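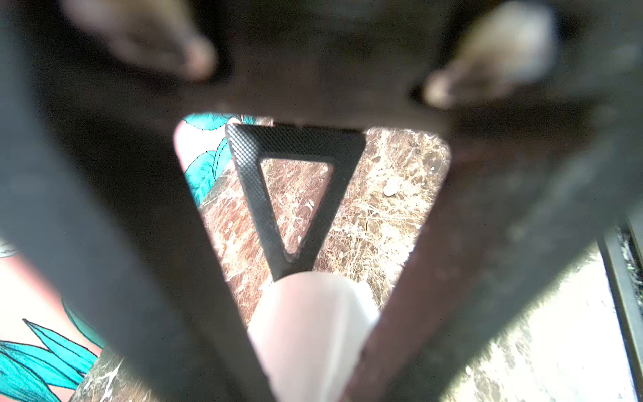
Who Is Really Doing the Work?

You may have seen a video of a robot picking something up off a kitchen counter. It looks clever. Before you decide how clever, ask one question: who is moving it?

A lot of the time, a person is. Robots that work with their hands have to be shown a task first, and there are two common ways to do the showing.

Showing by hand

The person takes hold of the robot's arm and pushes it through the job. Down to the table, close the fingers, lift, move over, open the fingers. The robot's joints have sensors in them that record each bend and turn. Think of a grown-up holding your hand while you learn to write a letter S.

Showing by remote control

The person keeps their hands off the robot and steers it with a controller, or with a second, smaller arm that the big one copies. A small camera near the robot's fingers can record what is in front of them. Try this at home: hold two fingers in a V right in front of one eye and look at a spoon through the gap. Your fingers go blurry and block a good part of the view. A robot with a camera on its wrist has to put up with that all day.

Handles are harder than they look

A handle might be black and rough at one end and joined to something white and smooth at the other. The table under it might be brown stone with white streaks running everywhere. You can tell at once which part is tool and which part is table. A computer gets only dots of color, and it has to work out from many recordings which dots belong together.

How many recordings? Say a team at a workshop called Ladwood shows its robot the same job 20 times. The robot may copy it well, as long as the tool lies in the same spot. Turn the tool sideways and it may grab at air. So the team goes back and records 400 turns, with the tool in different places. That is a lot of work for a person, and the video usually leaves it out.

Questions to ask about a robot video

- Is a person steering it right now?
- Has the video been sped up?
- How many tries did it take? If it worked 7 times out of 11, that means four misses.
- Would it still work on a different table?

If the video doesn't answer, you are allowed to say "I don't know yet." Scientists say it too. A robot that has learned one job from a patient person is still interesting, but it can't tidy your room.

We use cookies to remember your settings. Accept all | Manage choices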